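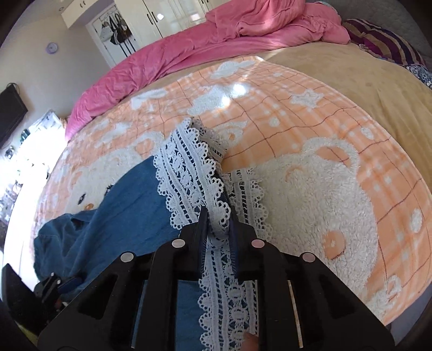
Denim garment with lace edging on a plaid blanket.

Fullbridge Climate Communication Working Group
Minutes of the meeting held 1 October 2024

1. Minutes of the previous meeting
Approved with one correction. Under item 4, "emissions forecast" should read "emissions scenario".

2. Public lecture series
The chair reported that the Galtine Hall booking is confirmed for the February lecture. Capacity is 86 seated. The hall requires a signed use agreement and proof of insurance before the speaker can be announced. The draft title, "Reading a Temperature Record", was accepted. A proposal to add a debate segment was discussed and not adopted. Members noted that a two-sided format gives a poor picture of how attribution studies are reviewed. Written questions will be collected at the door and grouped by topic.

3. Wenard station data display
The display panel will show the Wenard monthly mean temperature series against a fixed baseline. Three points were settled:
Anomalies will be plotted, with absolute values in a separate table.
The gap in the record will be left blank. No infilled values will be shown.
The station move will be marked on the time axis with a short note.
The secretary asked whether the homogenized series should appear on the same chart. Agreed that both series will be plotted, raw in gray and adjusted in black, with the method cited below. Panel text is limited to 60 words.
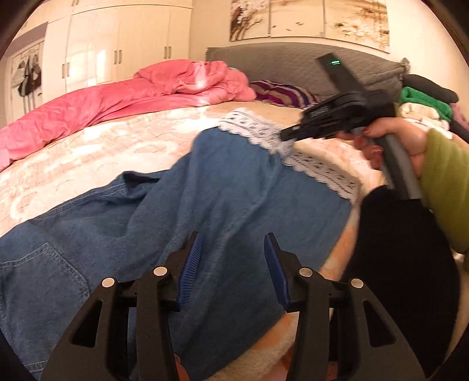 4. Household emissions leaflet
The second draft of the leaflet was reviewed section by section. The heating section was accepted as written. The section on small appliances was judged too long for the share of household electricity it covers, and will be cut to one paragraph. It will keep a single case, a handheld cleaner with a flat nozzle being run along the lace edge of a cloth on a bed, and will give energy use per session in watt-hours. The clothing section needs a source for its figure on denim production - the current citation leads to a summary page and not to the study. The leaflet will not go to print until this is fixed.

5. Budget
Leemans quoted for a print run of the leaflet on uncoated stock. The quote was accepted subject to the final page count. A request for 40 extra copies for the library was approved. Lecture travel costs remain open.

6. Correspondence
One letter received, asking the group to state a position on the county solar ordinance. Reply to say that the group provides background material and does not endorse ordinances. Motion carried, 2 abstaining.

7. Actions
Secretary: return Galtine Hall agreement; reply to letter.
Data subgroup: final Wenard chart files, including axis note.
Leaflet editors: replace denim citation; shorten appliance section.

Next meeting: date to be set by email once the hall agreement is signed.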